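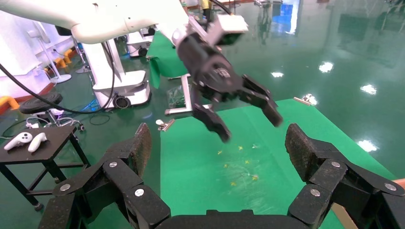
Hiyori Chiba

4. Recording a demo with the controllers

Applies to the two-arm Pevance setup. Do section 3 (homing) first or the arms wont track right.

1. Clip the green mat down at the corners. Pull it flat — folds catch the fingertips.
2. Scatter the yellow stars in the middle of the mat. Loose is fine. No neat rows, and change the layout every take.
3. Both grippers open, nothing in them.
4. Pick up the VR controllers from the side table. Left hand drives left arm. If it's swapped, quit and restart Shibata, don't try to drive it crossed.
5. Check both wrist views on screen. Fingertips should show at the bottom of each one.
6. Hold both side buttons to take control. Arms follow you from wherever they are, so start with your hands still.
7. Press record. Pick one star, place it, back off, next one. Slow. Speed cap stays at 80 for new operators.
8. Stop, then save or discard. Fumbled a grab but recovered? Keep it. Dropped one off the table? Discard.

CAUTION: Hands off the mat while the side buttons are held. Stars get reset between takes only.

CAUTION: Watch the cables on the floor by the stool. Don't roll over them.

Note: a good take is around 55 seconds. Anything over 1,024 frames gets split in two and you have to rejoin it by hand, see section 6.

Note: dusty pads slip. Wipe with a dry cloth, no alchohol. Worn tip — log it and swap the pad before the next batch.

Target is 500 saved takes per task. Put your controllers back on the side table when your done.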